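Search this notebook
Type and press enter

28/08/2018
Gripper comparison, goal task, bench by the wall

Swapped the Hedegaard fingers off this morning and put the Rornance ones back on. Same arm, same controller, nothing changed in the motion script except the tool offset. Snædís Norðdahl had already redone the offset in February and her numbers still held, so I left them alone.

Task is the usual one: pick up the ball, carry it across, let go in front of the net, push it in with the closed fingers. Speed capped at 70 per cent for both sets. The Hedegaard pair did 200 runs last week and I want the same from these before I say anything about grip force. 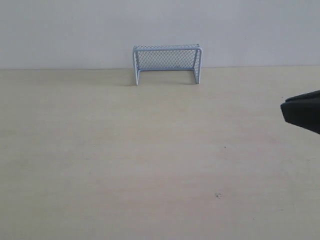
Main trouble so far is the push. The Rornance tips are blunter and the ball wanders off to one side if the approach is even a little crooked. Lowered the approach height by 4 mm and it got better, but I don't trust it yet. Also found the goal creeps toward the wall after a few hard pushes, so I'm re-seating it between batches. Should tape it down. Grey tape is in the second drawer, not the first.

Release is cleaner than with the Hedegaard set. No sticking so far.

Nurkance controller dropped its connection once before lunch and came back after a restart. Log entry 569 if anyone wants to look. I didn't see anything useful in it.

To do: wipe the table, finish the batch, ask Snædís whether the Genarley pads will fit these fingers or need new holes. Check what colour labels we used for the last set.

2 comments
0 shares

Recent entries
Hedegaard fingers, second batch
Tool offset, redone
Genarley pads: order and delivery
Nurkance restart notes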